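Chapter 4
Picking a Gripper: What the Simulator Can and Can't Tell You

In this chapter
– Why we try grippers in simulation first
– Setting up a fair comparison
– Reading the wrist camera
– Keeping a log you can still understand next May

The first gripper I ever bought with somebody else's money was a bad choice. I was two months into a job at Fitside, I had a catalog open on my desk, and I went for the one with the biggest number in the column marked "grip force." It arrived, I bolted it on, and it crushed the first foam block I handed it. Then it dropped the second one (I had turned the force down, of course, and turned it down too far). My boss at the time, Ailsa MacKinnon, picked the foam crumbs off the bench and asked me which other models I had compared it with. I hadn't compared it with anything.

So that's the subject of this chapter – comparing things before you commit to them. We'll spend most of our time on two grippers, the Evo and the Bangash, and we'll run both of them on the same simulated arm with the same controller. Toward the end we'll swap the controller and leave the gripper alone, and I think you'll be surprised at how much of what we blamed on the fingers was really coming from the software. I certainly was!

If you worked through Chapter 3, you already have an arm that moves to a target pose and stops there. Keep that project. We're going to build right on top of it, and if your arm still overshoots, go back and fix the damping before you read any further. A gripper test on a wobbly arm is a test of the wobble.

4.1 Start with an empty surface

I always begin with nothing to pick up. Students hate this. They want to see the fingers close on something, and I'd like that too, but an empty run shows you a whole set of problems that an object would hide. Does the wrist camera look where you think it looks? How much of its view does the gripper itself cover? Does the background have enough texture for your vision code to hang on to, or so much that it will get confused?

For the background I use old boards. You could use a plain gray floor, and plenty of people do, but a plain gray floor is kinder to your software than any workshop will ever be. Weathered wood has long grain lines, knots and dark gaps between the planks, and an edge detector will happily report every one of those as something to grab. Better to find that out now, with no object on the boards at all.

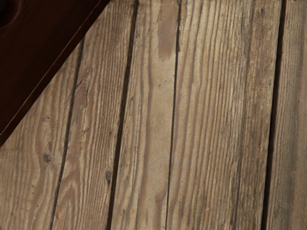

Figure 4.1 Simulated view of the bare planks, with part of the gripper in the upper-left corner.

Take a minute with Figure 4.1 before you go on. The gripper takes up a big triangle of the picture, and anything behind that triangle is lost to us. You can also pick out a thin, lighter reddish line running along its slanted edge. To you and me that's obviously a rim. To a simple edge detector it's a strong straight line, same as the seams between the boards, and unless you mask it out it may end up in your list of candidates.

Masking is easy in principle. While the camera and that part of the gripper stay fixed relative to each other, the same pixels are blocked every time, so you can draw the mask once and reuse it. Moving fingers are harder, and we'll deal with them in Section 4.4.

The knots are my favorite part. Yareli Gallegos, who taught this course with me for two years, used to call them "free coins," and her students' code really did try to pick them up. One group spent a whole afternoon sending the arm down to the same knot, over and over, adjusting the finger speed each time. The fingers were fine.

4.2 What makes a comparison fair

Suppose you run the Evo 10 times and the Bangash 10 times, and the Evo wins. What have you learned? Maybe something, maybe very little. Did both start from the same pose? Was the lighting the same? Did you tune the controller for the Evo first and then leave those settings in place for the Bangash? (I have done exactly this, and I wrote a rather confident report about it.)

My own rule is to write down everything I intend to hold fixed before the first run. Arm, start pose, camera position, lighting, surface, time limit. Then I write down the one thing I plan to change. If I catch myself changing a second thing halfway through, I stop, throw out the set and start over. It hurts less in simulation, where a batch of 400 runs can go overnight.

Before You Read On

1. Run your own arm over an empty surface and save one view from the wrist camera. Sketch the region your gripper blocks.
2. Run the edge detector from Chapter 2 on that view. Mark every result that belongs to the gripper and every result that belongs to the background.
3. Change the surface to something plainer and repeat step 2. Keep both sketches with your log – we'll need them in Section 4.3, where the first object finally goes down on the boards.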